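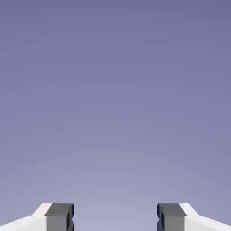 Simulator view, gripper fingers against a plain background.

Print this page | E-mail this page

App store submission: pre-release check with comments

App: Trasex (map and alerts)
Publisher: Lerari
Build: 273
Checked: 28 May 2021

Each item is marked OK, FIX or N/A. A build with any FIX in sections 1 or 2 is not submitted.

1. Permissions and location

1.1 Location prompt appears only after the user taps "Near me." OK
1.2 Prompt text matches the privacy page. FIX
Comment: The prompt says "while using the app." The privacy page still mentions background location, which was dropped in an earlier build. Change the page and leave the prompt alone.
1.3 App opens and shows the map with location refused. OK
1.4 Contacts, microphone, camera not requested. OK

2. User reports and moderation

2.1 Every user report has a "Flag" link. OK
Comment: Hard to hit on small phones. Passed, but please make it bigger.
2.2 Flagged reports leave the public map until reviewed. OK
2.3 Report text limited to 200 characters. FIX
Comment: The limit holds when typing. Pasting gets around it. Tested with 400 characters and the whole text was posted.
2.4 Block list works after reinstall. OK
2.5 Terms of use shown before the first post. OK
2.6 Reports do not show the sender's name or exact position. OK
Comment: Checked on the Vumdale test map only. Repeat on the live map.

3. Store listing

3.1 Screenshots come from the current build. FIX
Comment: Screens two and five have the old menu.
3.2 Age rating form filled in again after the chat change. OK
3.3 Country list confirmed with Lerari. OK
3.4 Support address answers. OK
Comment: Reply came in 59 minutes.
3.5 Notes to the reviewer include a working login. OK
Comment: The login expires in October. Put the renewal on the calendar.

4. If the app is rejected or removed

4.1 Web version runs without the app. OK
4.2 Notice to users drafted and approved. FIX
Comment: Drafted, waiting for approval at Fröhlich.
4.3 Copy of all store messages kept outside the store account. OK
4.4 Push service can be shut off separately. N/A in this build.

Result: not ready. Items 1.2 and 2.3 need a new build or page change and a second check. Items 3.1 and 4.2 can be closed by e-mail.

This site uses cookies. By continuing you accept our cookie policy.

Contact | © 2021 Fröhlich | Back to top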